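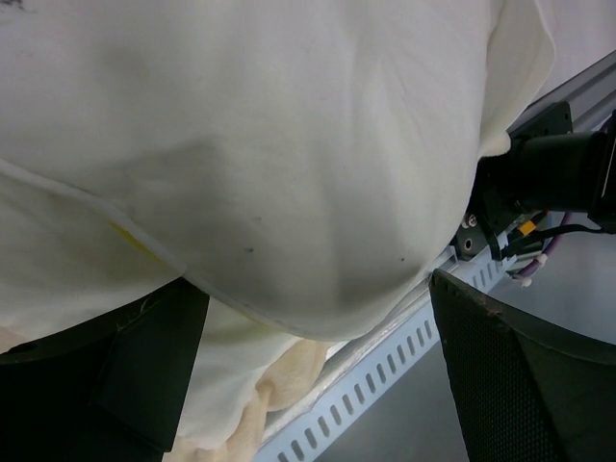
Darwood software group, October meeting, minutes

1. Last month's minutes agreed, with one change: "solved" in item 4 now reads "not seen again".

2. Cloth grasp planner. The new Clekeo build ran 200 picks on the bench. The summary gives a good score, but the meeting noted that it counts any closed gripper as a grasp. Scoring to be redone from the wrist video before the figure goes to anyone outside the group.

3. Perception. Segmentation still merges white cloth with cream fleece when they touch. Jin proposes 3000 more labelled images. Doubts were raised — the last batch moved nothing. Agreed to label 733 and look again.

4. Planning time. Puter asked for a faster replan. The log shows 9 timeouts, all blamed on the network. No evidence was offered for this. Timestamps to be added on both sides.

5. Hem detection. Demo put off. It works on the clips it was tuned on.

6. AOB. The dashboard is still green when the planner is off. Carried over again.

Next meeting at 10.30, usual room.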